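How to check a bike chain for wear

A worn chain takes the cassette with it, so check yours every month if you ride the Fledside trails. You need a 12-inch steel ruler and a rag.

Wipe the lower run of the chain clean. Shift to the smallest sprocket and turn the pedals backward 2 full turns. Put the zero mark on the center of one pin and press down on the pedal to take up the slack. 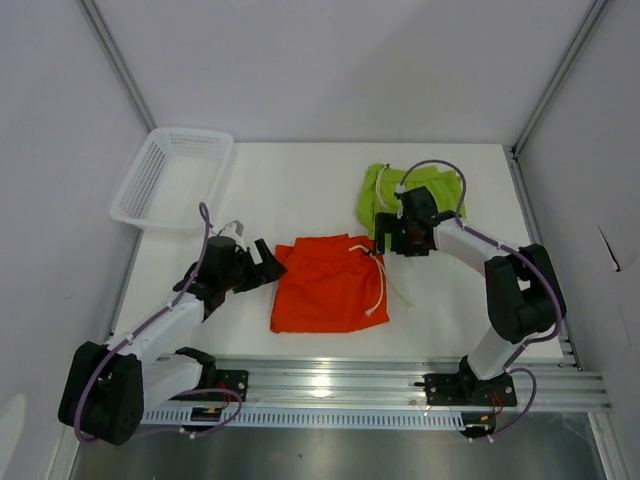 Page last changed: 2nd October

Read the ruler at 12 inches. On a new chain, a pin sits right on the line. If the pin is 1/16 inch past it, replace the chain. At 1/8 inch, expect to replace the cassette too.

Measure again in two other spots, as wear is not always even. My last chain went more than 3,000 miles on dry roads. Gravel and winter salt will cut that down a lot.

Write the mileage on a piece of tape inside your tool box lid.

Brenda Tunstall, Drallundale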